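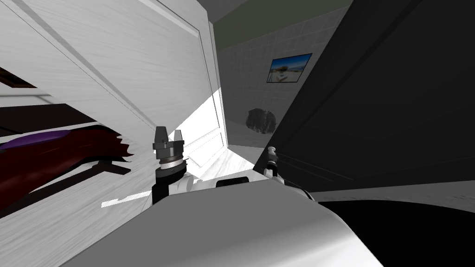

Light travels in straight lines until it meets something. Some of it may then bounce off, and scientists call this reflection. On a smooth, rounded white surface, such as the large one shown here, reflected light can look like a soft sheen that runs along the edge. The shape of the surface helps decide where the bright part appears.

## Bright and dark colors

White surfaces reflect most of the light that reaches them. Black surfaces take in, or absorb, most of it. A room with white walls will therefore seem brighter than a room with dark walls, even when both have the same lamp.

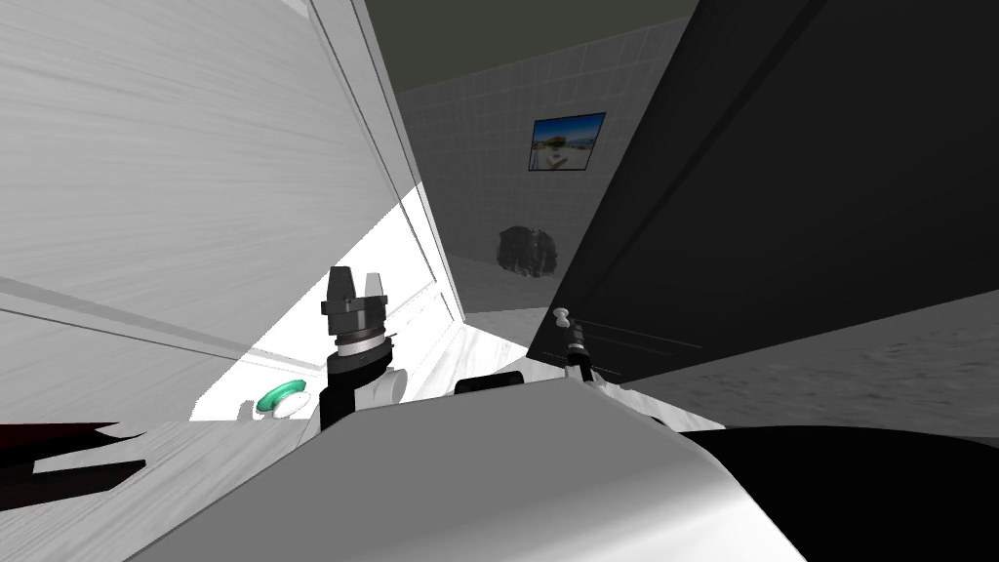 People put this knowledge to work long ago. Mirrors of polished metal were in use more than 2,000 years ago. In the Light Room at the Dengate Children's Museum, visitors may compare 18 painted tiles under one lamp. Birgit Reuter, who designed the display, chose six shades of gray to place between the white tiles and the black ones.

## What is shading?

When a surface curves, each part of it faces a slightly different direction. Parts that face the light look pale. Parts that turn away look darker. Artists call this gradual change shading, and they use it to make a flat drawing look solid.

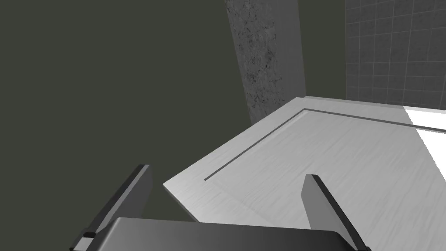

*A curved gray surface, lighter in the center and darker toward the right.*

## Try it at home

You will need a ball, a lamp and two sheets of paper, one white and one black.

1. Place the ball on the white paper and turn on the lamp.
2. Look closely at the underside of the ball.
3. Change to the black paper and look again.

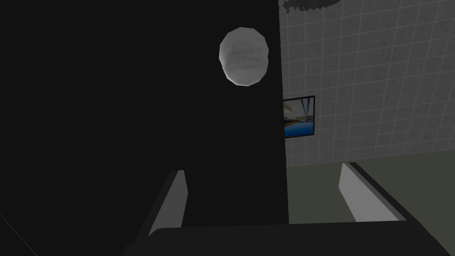 The underside should look darker the second time. White paper sends light back up to the ball, and black paper sends back very little. Ask an adult before you move a lamp, and do not touch the bulb.

*Text by Jana Diekmann, Dengate Children's Museum*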